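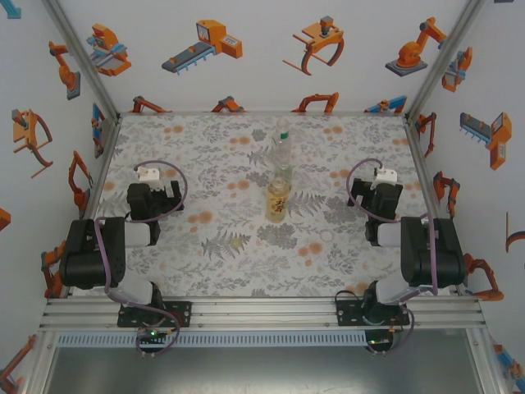
Robot Learning Methods, Unit 6
Changing the background on purpose: what it does to a learned grasping policy
Notes by Nélida Iturra

Read this before the lab session. The Mavilcombe paper is on the reading list and covers the same experiment in more detail. I leave out the network architecture, which was in Unit 4.

1. The problem

A policy trained from demonstrations takes in camera images and puts out arm motions. It learns from whatever in the images helps to predict the motion, and the object is only part of what is there. If every demonstration is recorded over the same plain table, the policy can use the table as a reference. Move it to another table and the reference is gone.

In the Nutthorpe study the policy was trained in a plain gray cell. It did well there. When a printed cloth was put on the table, the arms still moved smoothly, but they closed beside the object or stopped short of it. The hardware, the objects and the starting positions were the same as before.

2. The method

The method is called background rotation. You change the wall covering and the table covering between blocks of demonstrations and keep everything else as it was. In our version, called Ina, one block is 30 demonstrations with one combination of wall and cloth.

Wall patterns come in two kinds. Some have nothing to do with the task, such as flowers and ferns. Others are chosen to be confusing, such as drawings of claws, conveyors and robot arms. A drawn gripper on the wall has an outline a bit like the real one, so a policy that finds its own gripper by rough shape and color will be pulled off by it.

The two arms are fixed to the front rail and face into the enclosure. They are not moved between blocks. If you move an arm you have changed the geometry as well as the background, and you can't tell the two effects apart afterward.

3. Objects

See-through objects are the hard case, and they are the reason for using patterns at all. A clear bottle shows whatever is behind it. Change the wall and you have changed the look of the bottle too. Put one bottle partly behind another and the policy has to sort out two outlines, one of which is mostly made of background.

Bags are worse. A bag of powder has no fixed shape, the film gives bright reflections that shift with the viewpoint, and a pattern can show through the thin part at the top. For a bag, the useful information is usually lower down, where it narrows and the fingers can close on it.

4. What the wrist camera adds

The fixed camera sees the whole cell. The wrist camera sees very little, but it moves with the gripper, so the fingers always appear in about the same part of the image. Close to the object they are the most stable thing in view. In a side grasp on a bag, the film can fill most of the image, with wallpaper down one side and something quite different down the other.

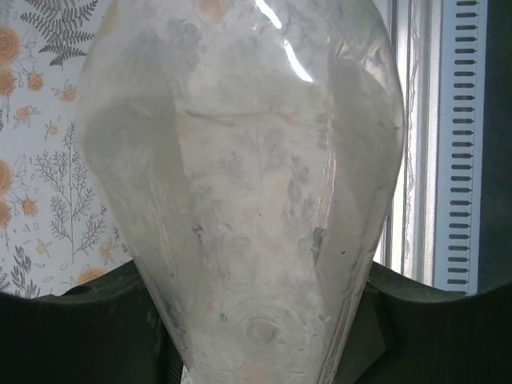
5. Result

We compared 3 training sets of equal size: plain background only, unrelated patterns only, and unrelated plus confusing patterns. All were tested on coverings left out of training.

The plain set was the weakest on new backgrounds, as expected. Unrelated patterns helped a lot with solid objects and only a little with clear ones. The mixed set was the best of the three on clear bottles and on bags. On a plain background it was slightly worse than the plain set, and more training did not close that gap.

Domínguez reads this as the policy giving up a shortcut. That fits the data, but we have not tested it directly. To do so you would mask the wall in the test images and see which policy changes its output the most.

6. Common mistakes

Changing the lighting at the same time as the covering. Glossy film reacts strongly to light, and the result can't be read.

Testing on a covering that was used in training, in another position. It counts as seen.

Reporting one success rate for all objects. Report solid objects, clear bottles and bags separately.

7. For the lab

Work in pairs. Each pair gets 2 trained policies without labels and a set of recorded test runs. Decide which policy came from the mixed set and write down the runs that convinced you. Look at the last moments before the fingers close, in both camera views. Hand in one page.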